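Teleop help – soft toy food keeps beating my demos

Plukotby Forum > Manipulation > Teaching by demonstration
Fri 6 May

dermont_dan
So I'm on week two of recording demos for a toy kitchen task and I need a sanity check from people who have done more of this than me. It's a pick and place, driven by remote control with a leader arm. I can grab the hard stuff all day long. The banana is where I fall apart. Wrist view first, then the one from over the table.

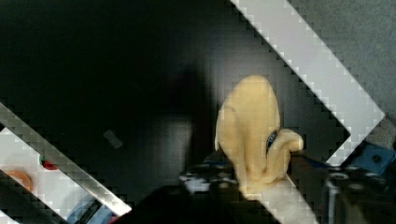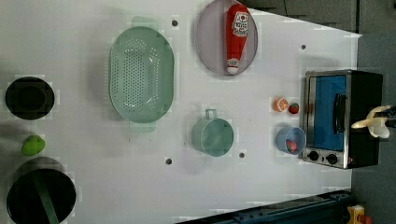 Banana in the gripper, both views.

My problem is that from the wrist camera I can't tell how hard I'm squeezing, so I just close until it looks held and hope. Then I lift and half the time I wonder if I should throw the episode out. What do you all do?

simiyu_k
Don't throw them out! I tossed a ton of slightly ugly grasps on my first project and regretted it. The policy needs to see what recovering looks like. If you re-grip in the middle of an episode, keep it, as long as the task gets finished.

On the squeeze, I put a hard limit on gripper current and then I just close all the way every time. One less thing to think about with your hands full.

Tistthorpe Tim
Gonna disagree with simiyu here. Recoveries are fine if you do them on purpose. Random fumbling is a different animal – you end up teaching it to hover and dither. I had a set of over 1,000 episodes where I'd paused above the object before nearly every grasp, and guess what the robot learned to do. It hovered. Beautifully.

Also I'd worry less about squeeze and more about how busy that table is. Colander, mug, ketchup on a plate, bits of fruit by the oven. Are you moving any of it between episodes?

dermont_dan
Ha, the hovering thing is definitely me. I slow way down before I close.

I move the food between episodes but the colander mostly stays put. Should I be shuffling that too?

Tistthorpe Tim
Yes. Everything you don't want it to memorize has to move. Plates and pots too.

wrist_cam_wendy
Hi, lurker here, mostly doing kinesthetic teaching (hands on the arm, no leader). Have you tried it for just the tricky objects? You can feel the contact and you stop creeping up on things. I know, I know, your hands end up in the overhead view. But for a handful of grasps it taught ME how to approach a soft thing, and then my remote demos got better too.

simiyu_k
Hands in the view are a dealbreaker if you train on that camera, though. I wouldn't mix those into the set.

wrist_cam_wendy
Not saying mix them in! Practice with them, delete them, go back to the leader arm. Took me 12 tries before it clicked.

Kaisu Lahtinen
One thing I'd look at is your wrist view. Once the banana is up it takes up a lot of the middle and you get only a little slice of tabletop down in the corner. If you're steering by that camera alone while you carry, you're half blind. I drive the approach on wrist, then switch my eyes to the overhead as soon as I've got the lift.

And Tim is right about pausing. Pick a speed you can keep up for the whole session. I stop after 6 episodes in a row and stand up for a bit, otherwise they get sloppy.

dermont_dan
Okay, that makes a lot of sense – I've been staring at the wrist feed the whole time like it's a video game. Will try switching over at the lift.

Current limit is going in tonight. Simiyu, do you use the same limit for hard and soft objects?

simiyu_k
Same for everything. It's a bit gentle for a full bottle but toy stuff is light. If the ketchup slips, bump it up a notch and test on the banana again.

Tistthorpe Tim
I use two settings and switch by object. More hassle, but my mug grasps got way more solid. So there you go, two people, two answers.

dermont_dan
Starting with one setting because I'm lazy. Will post success numbers for the banana once I've trained on the new batch.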